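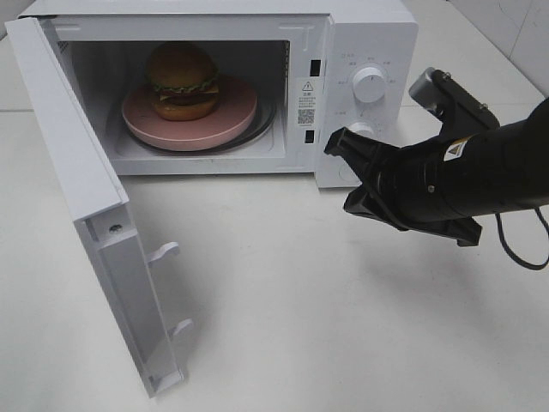
De : Radka Petkov
À : liste Cuisine partagée Poloston
Objet : Re: Prises de la cuisine et planning de janvier

Bonjour à tous,

Je réponds à Mimoza et je complète, vu que j'ai eu le syndic au téléphone ce matin.

Le 27 janvier 2023, Mimoza Vukčević a écrit :
> Le disjoncteur de la cuisine a encore sauté à midi, bouilloire et
> four à micro-ondes en même temps. C'est la deuxième fois depuis la
> rentrée. Est-ce qu'on peut demander une ligne séparée ? Et qui a la
> clé du tableau ? Je l'ai cherchée au 507, elle n'y est pas.

La clé est chez Gashi, au rez-de-chaussée, dans le tiroir de l'accueil. Il faut signer le cahier.

Pour la ligne séparée, le syndic veut un devis avant d'en parler. J'ai écrit à Tedness, qui avait refait l'éclairage du couloir. Ils peuvent passer voir le tableau le 7 ou le 11 du mois prochain, je préfère le 7 si quelqu'un peut leur ouvrir.

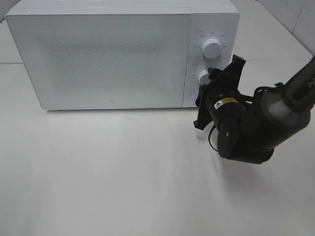 En attendant, merci de ne brancher qu'un seul appareil chauffant à la fois. La bouilloire peut aller sur la prise du couloir, elle est sur un autre circuit.

Pour le planning, il reste six créneaux de ménage à prendre. Jillmont a pris les deux premiers, les autres bureaux n'ont pas répondu. Inscrivez-vous sur la feuille à côté de l'évier ou répondez ici, je reporterai.

Dernier point, les boîtes sans nom dans le frigo seront jetées à chaque ménage, comme avant les vacances.

Mimoza, si ça saute encore, note l'heure et ce qui était branché, l'électricien le demandera.

Radka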